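1/ Unsere Firma hat die Lohnabrechnung auf ein Online-Portal umgestellt. Es heißt Eltico und ersetzt die Papierabrechnung, die bisher im Fach lag. Ich habe es jetzt zwei Abrechnungen lang benutzt und schreibe auf, was mir aufgefallen ist. Vielleicht hilft es Kollegen, die noch umgestellt werden.

2/ Die Anmeldung läuft in zwei Schritten. Zuerst kommt ein Brief mit der Personalnummer und einem Startpasswort, danach muss man ein eigenes setzen. Mindestlänge 16 Zeichen. Umlaute nimmt das Feld an, beim nächsten Login werden sie aber als falsch abgelehnt. Also ohne Umlaute.

3/ Der zweite Faktor geht über App oder SMS. Wer SMS wählt, muss die Handynummer mit +49 und ohne die erste Null eintragen. Steht nirgends auf der Seite. Mit der Null kommt keine Fehlermeldung und auch kein Code.

4/ Die Abrechnung liegt als PDF unter "Dokumente", nicht unter "Meine Bezüge". Unter "Meine Bezüge" sieht man nur eine Übersicht mit Brutto, Netto und Auszahlungsbetrag. Für die Bank oder das Amt braucht man das PDF.

5/ Alte Abrechnungen wurden nur teilweise übernommen. Bei mir reicht es bis Januar des Vorjahres zurück. Alles davor gibt es weiterhin nur auf Papier. Bitte nicht wegwerfen, bei der Kontenklärung mit der Rentenversicherung kann man danach gefragt werden.

6/ Dieselbe Umstellung läuft gerade auch bei Trondemari, dort sind fast 2000 Leute betroffen. Eine Bekannte aus der Lohnbuchhaltung schreibt mir, dass die meisten Rückfragen zur Steuerklasse kommen. Die kann man im Portal sehen, aber nicht ändern. Das geht nur über das Finanzamt oder ELSTER.

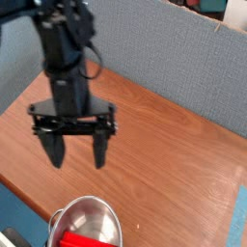 Greifer über der Tischplatte.

7/ Bankverbindung ändern: geht im Portal, gilt aber erst für den nächsten Lauf. Stichtag ist bei uns der 10. um 12 Uhr mittags. Danach landet das Geld noch einmal auf dem alten Konto. Wer das Konto kündigt, sollte es so lange offen lassen.

8/ Nach der Änderung kommt eine Bestätigung per Mail, in der die neue IBAN nur mit den letzten vier Stellen steht. Einen Link enthält diese Mail nicht. Falls doch einer drin ist, nicht klicken und der IT melden. Solche Mails sind in der ersten Woche hier schon herumgegangen.

9/ Lohnsteuerbescheinigung: kommt mit der Abrechnung für Dezember, ebenfalls unter "Dokumente", aber in einem eigenen Ordner "Jahresbelege". Der Ordner erscheint erst, wenn etwas drin liegt. Man muss ihn also vorher nicht suchen.

10/ Wer kein privates Gerät benutzen will, kann das Terminal im Flur vor der Personalabteilung nehmen. Abmelden nicht vergessen, die Sitzung läuft sonst zehn Minuten weiter. Drucken geht dort auch, nur schwarzweiß.

11/ Papier gibt es auf Antrag weiter. Das Formular hat bei uns die Nummer 1773 und liegt im Intranet unter "Personal". Für Leute in Elternzeit oder im Langzeitkrankenstand wird der Versand ohne Antrag fortgesetzt, so steht es zumindest im Rundschreiben.

12/ Zu den Apps: Die von Eltico selbst zeigt nur Benachrichtigungen an und öffnet dann den Browser. Auf meinem älteren Telefon stürzt sie beim Öffnen von PDFs ab. Ich nutze sie nicht mehr und gehe direkt über die Webseite.

13/ Nachtrag, weil gefragt wurde: Reisekosten laufen nicht über Eltico. Die bleiben bei Wilow, mit eigenem Login und eigenem Passwort. Eine Zusammenlegung ist laut Personalabteilung geplant, einen Termin gibt es nicht.

14/ Noch ein Nachtrag: Bei gesperrtem Zugang nach drei Fehlversuchen hilft die Hotline nicht weiter, die verweist an die Personalabteilung. Dort Ausweis mitnehmen. Das neue Startpasswort kommt wieder per Brief, bei mir hat es vier Tage gedauert.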